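# Lake-run smelt in Weslow Creek, are they really coming back?

**amos_sorensen**
Evening everybody. I've been meaning to start this one since February, when I was down at the Tamden bridge with my brother-in-law and we dipped 15 smelt in one night. I know that's not much of a mess of fish for those of you who remember filling a garbage can, but it's more than I'd seen there in the last 6 years put together, and I drove home grinning like a kid. Has anybody else been seeing them? And does anybody understand why they quit on us in the first place? I always heard it was the salmon eating them, and my dad went to his grave believing it.

**creekmouth_carol**
Oh, this makes me happy to read! We used to make a whole party of it, with a fire on the beach and somebody's mother frying them right there in cornmeal. I haven't dipped one in years, but I'll admit I haven't gone out and stood in the cold looking for them either, so maybe that's on me.

I don't think it was only the salmon, though. The mussels cleared up the water and took a lot of the tiny food that young smelt need, and I'd put at least half of it on them.

**bentnet**
Hate to be the wet blanket, Amos, but 15 fish in a night isn't a comeback. I've kept a notebook on that creek for a long time, and you get a bump like that every so often when the wind pushes warm water up against the mouth. My best night was 278 and the very next spring I got skunked, same spot, same net, same everything. I'd want to see several good springs in a row before I told anyone to buy a new dip net.

And February is awfully early. Are you sure they weren't shiners?

**amos_sorensen**
Fair question, and no offense taken. I'm pretty sure - they had the little fin behind the back fin, and they had that cucumber smell, which I don't believe you can mistake for anything else once you've had it on your gloves. I wish I'd kept one to show you, but we ate them all.

I do keep a log too, bentnet, even if it's nowhere near as long as yours. I was going to type it up for the thread tonight at the kitchen table, so let me get a cup of coffee and I'll see how far I get.
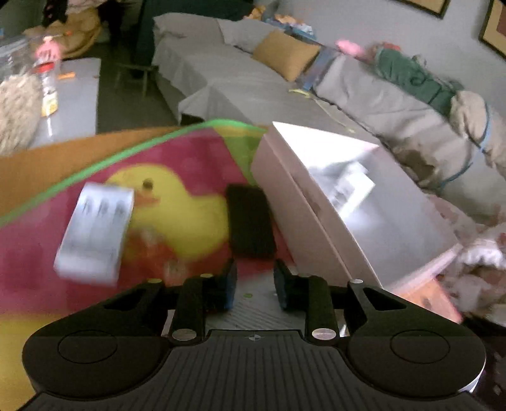 *Duck mat on duty tonight.*

OK, I got through the creek temperatures and that's as far as I'm going before bed. It was 38 degrees at the bridge that night, which I thought was on the warm side for the month. I'll put the rest up when I can.

**zak_and_sons**
Love the duck!

My two cents, for whatever it's worth. My grandfather Żak netted smelt commercially out of Herora, and he always said they'd move between creeks depending on where the sand had shifted over the winter. So both of you might be right. The lake could be as short of smelt as ever, and Weslow could still be getting a few more than its share.

**bentnet**
That I could believe. The bar at the mouth has moved a good 200 feet south since I started going. And 38 is warmer than anything I've got written down for February, so I'll back off on the shiners a little. Not all the way.

**creekmouth_carol**
Well, I've talked myself into going out in April, once the ice is off the beach. I'll be the one in the orange hat with the thermos, and there's room by the fire for anybody from either side of this. Amos, bring that log along, and bentnet, bring the notebook!

**amos_sorensen**
Count me in, Carol. I'll bring the cornmeal.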